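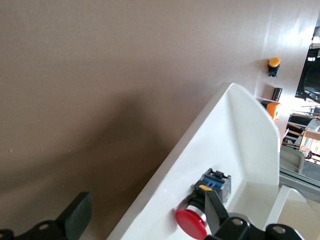 Fig. 9. Stop button, collar and contact block on the white panel.

Section 3: Fitting and checking the stop button

3.1 General

This section covers the red mushroom-head stop button supplied with the Torvik control panel kit. It applies to new panels and to panels where the contact block is being replaced. Wiring back to the main supply is dealt with in Section 5 and must be done by a qualified electrician.

CAUTION: Isolate the supply and lock it off before starting. Prove that the circuit is dead with an approved tester. The stop button does not isolate the panel.

3.2 Parts

Red push button with metal collar
Contact block, blue
Fixing nut and rubber seal
Adaptor plate
Wiring label, pre-printed

Check the parts against the packing slip. If the seal is missing or nicked, do not fit the button. Order seal 57 from Laltwood Spares.

3.3 Fitting the button

1. Wipe the face of the panel with a dry cloth. Do not use solvent on the white plastic, as it dulls the gloss.

2. Slide the rubber seal over the threaded part of the button until it sits flat against the back of the collar.

3. Pass the button through the hole in the panel. Turn it until the notch in the thread lines up with the notch in the hole.

4. Fit the nut by hand, then tighten it with the ring spanner from the kit. Stop when the collar no longer turns under firm finger pressure.

Note: Overtightening will crack the panel around the hole. A cracked panel cannot be repaired with filler and must be replaced.

5. Press the adaptor plate on to the back of the button until it clicks.

3.4 Fitting the contact block

1. Hold the block with its terminal screws facing you and check that all of them are backed off far enough to take a wire.

2. Hook one end of the block over the adaptor plate and press the other end down. Pull gently to check that it is held.

3. Strip 9 mm of insulation from each wire. Bare copper must not show outside the terminal once the wire is in place.

4. Insert the wires as shown on the wiring label. Tighten each screw and tug each wire in turn.

5. Look through the translucent housing with a torch. Replace the block if there are metal filings or broken pieces inside.

CAUTION: Never bridge the terminals to keep the panel running while waiting for a spare block.

3.5 Checking

1. With the supply still locked off, set a meter to continuity and place the probes on the normally closed terminals. The meter should sound.

2. Press the button fully home. The meter should go silent and the button should stay in.

3. Twist the cap in the direction given on the wiring label to release it. The meter should sound again.

4. Repeat steps 2 and 3 three times. If any result differs, remove the block and return to 3.4.

5. Enter the result on record sheet 51 and sign it.

Note: A button that feels gritty when pressed usually has dirt under the cap. Clean it with a soft, dry brush. Do not oil it.

3.6 Routine care

Repeat the checks in 3.5 every March and after any work on the panel. Keep the area in front of the button clear at all times.

Section revised Jun 30, 2022. Checked by Darcy Hoani.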